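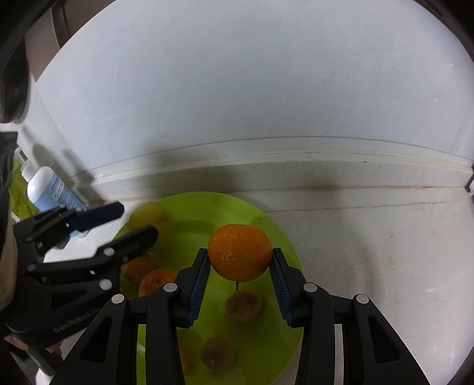

Fig. 4-1. Fruit station, right-hand tool closed on a mandarin.

Section 4. Fruit station: setting up and recording

This section is for club members who have finished Section 3 and returned the tools to their hooks in the state they found them. The job is dull to explain and harder than it looks. You pick up fruit with two hand-held grippers and put it down again, and the club's arm, Gape, is later expected to learn manners from the result.

Before you start

1. Sign out both grippers on the Liklow sheet. Write your own name. We have had three separate entries for "Batman" and he has yet to return a charger.

2. Squeeze each tool all the way shut and let it open. The fingers should meet evenly. If one arrives before the other, hand the tool to Gwion Rowlands and take up something else for the evening.

3. Wipe the blue pads with a dry cloth. Mandarin oil builds up on the ridges, and after a few sessions you could lose a bowling ball out of them.

Note: Pad screws get a quarter turn past finger-tight. Osian Llewellyn once gave them a full turn, and replacement pads now have their own line in the budget.

Laying out the plate

4. Put the plate flat on the counter within easy reach of both hands. If you have to lean, move the plate.

5. Mix your sizes and your skins. Oranges are generous and will forgive almost anything. Kiwis are fuzzy and hold well but roll when nudged. Apples are heavy and test your wrist.

6. Leave gaps wide enough for a finger to get down between pieces on some runs, and crowd the plate on others. Gape will not be working for tidy people.

Caution: Do not use fruit with soft spots. A firm grip on a soft plum counts as cooking.

Recording a run

7. Start the recording and hold both tools still, fingers open, until you hear the tone.

8. Come at the fruit from above, one finger on each side, and close slowly. Stop squeezing as soon as the fruit stops sliding. Your hand will want to go further — don't let it.

9. Lift, pause, and set the fruit down. Setting down means contact with the plate before the fingers open. Dropping from a height is a different task, and we have plenty of that on file already.

10. Do the same with the other hand. Most people find their weaker hand has opinions. Give it equal time.

11. If you drop something, keep recording and pick it up with the gripper. If it goes on the floor, end the run and mark it F.
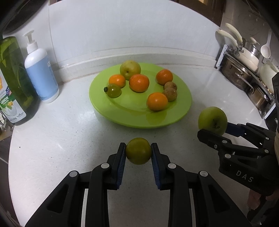
Can I use both grippers at once?
Once you have 35 clean single-hand runs in the log, you can go on to two-handed ones.

Saving and logging

12. Name the run with your initials and the run number. "final", "final2" and "real final" will be deleted by Caradog Gittins, with pleasure.

13. Copy the folder to the Tedness drive before you leave. A full session needs over 80 gigabytes free. Check first.

14. Add a line to the log: hand used, fruit used, drops. The club needs 370 good runs by April for the Sollthorpe meet, and a run with no log line doesn't count toward them.

15. Hang the grippers up with the fingers open. Fruit that has been handled may be eaten after washing. Peel the oranges by hand.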